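Last edited in July by Sinéad Ó Gríofa. Changes since the last version are at the bottom.

# clundel-xiangqi

Position records from the Chinese chess table at Clundel. There are 148 records taken from 60 games, all of them typed up by hand. The folder is meant for people who want to replay the positions or learn the notation with something real in front of them.

## The table

We play on a paper board printed in red, with round wooden pieces, over a pale woven tablecloth. The paper slides if you lean on it, so straighten the board before writing a position down. A piece that has drifted between two points goes on the nearer one, and you put `drift` in the notes column.

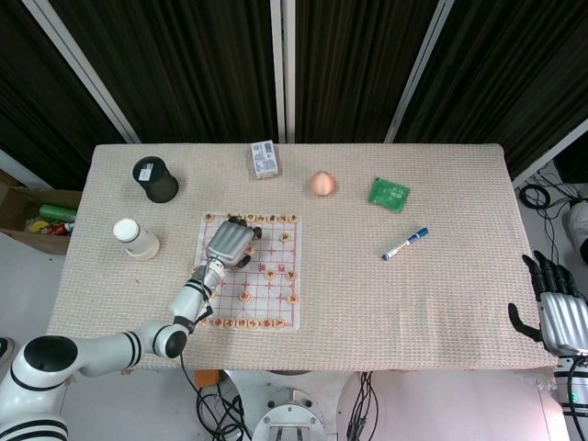
Pieces go on the intersections, including those on the edge lines. New players coming from Western chess tend to put them in the squares, and four of the early records had to be redone for that. Salim Mushi went back through them with the players and they are correct now.

## Layout

- `positions/` — one plain text file per position
- `games/` — move lists, where somebody kept one
- `names.csv` — piece names in characters, pinyin and English
- `photos/` — views of the table, not linked to any record

## How a position is written

Files run from left to right as seen by the person sitting at the near edge, numbered 1 to 9. Ranks are 0 to 9 from the near edge upwards. The river lies between ranks 4 and 5 and has no number of its own.

```
side: near
general: 5,0
cannon: 2,2
cannon: 8,2
river: clear
notes: drift
```

`river: clear` means that neither side has crossed yet. Leave the line out if you aren't sure. 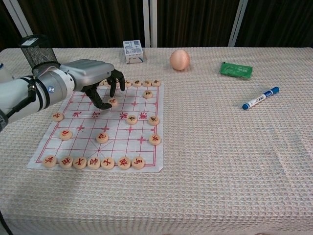
*Paper board with the river marked 楚河 on the left and 漢界 on the right; 帥 is in the nearest row.*

## Known problems

- Horses are written `horse` in most records and `knight` in the ones Randa Chidiac typed. Both are in `names.csv`.
- Two move lists stop partway through. The positions from those games are fine.
- Captured pieces aren't recorded. You have to work them out from what is left.

## Changes

- Near and far replace red and black in the `side` line.
- Abla Khoury checked the pinyin.
- Shagufta Bajwa's Friday games added.

Corrections go to Sinéad — please give the file name and the rank.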